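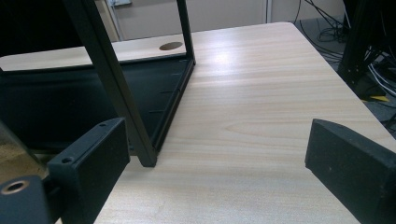
4 min read

Gripper Faults on the Shelf Task: Your Questions
Compiled by Elspeth Pollock for everyone working with the Jondbridge hand-held tool
Last updated February 11, 2021

What went wrong?
During the Etuvard shelf sessions, the tool kept reporting its fingers as closed when they were wide open. The log said "grasp complete", the operator was still lining up with the black metal shelf, and every step after that was garbage. We love a fault like this one – it took us right into the guts of the thing!

How many recordings were affected?
Out of 1,000 recordings, 52 carry the false signal. They're all still on the server in the folder marked "hold". Please don't train on them yet.

Was it the shelf?
That was our first guess, and a pretty good one. Black fingers against a black shelf is a tough job for any vision system, and a pale desk that throws back the overhead light makes it harder. But the false signal showed up with the camera feed unplugged too, so we had to look elsewhere.

So what was it?
The position sensor cable. It runs through a clip inside the handle, and the clip was pinching it whenever the wrist tilted forward past 60 degrees. Low, steep approaches like the ones we use to reach the lower tray are exactly where that happens. Jenkins, our test script, caught it on the second evening by replaying the tilt angle next to the finger width. The two lines matched beautifully. 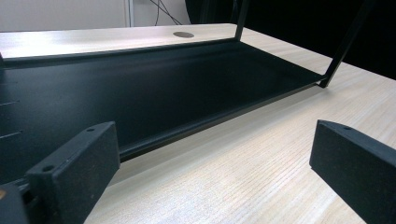

Fingers apart at the front of the shelf, low approach.

Could anyone have been hurt?
The hand-held tool has very little squeeze, so a pinched fingertip is the worst we'd expect. The same sensor goes into the arm-mounted version, though, and there a false "closed" could send the arm off early with the fingers open. Arm work is paused until every unit has been checked.

How do I check my unit?
Power it up, open the fingers all the way, and point the tool straight ahead. Watch the width reading while you tip it slowly forward, then back. If the number jumps at any point, stop, tag the tool and bring it to the Flultlow bench. Do this 25 times before you call it good – the fault comes and goes, and our worst unit passed the first several tries.

Can I just reroute the cable myself?
Please don't! The housing screws are easy to strip, and the new clip needs to be seated with the cable slack on the correct side. The swap takes roughly ten minutes at the bench and you're welcome to watch.

Is a scraped shelf a sign of the same fault?
It can be. If the tool thinks it's closed, it won't warn you about finger clearance, and the tips can catch on the raised lip. Report any contact with the lip, even a light one, and note which finger touched.

When does the arm come back?
We're aiming for June. The new clips are being cut now, and I can't wait to rerun the low approaches with them.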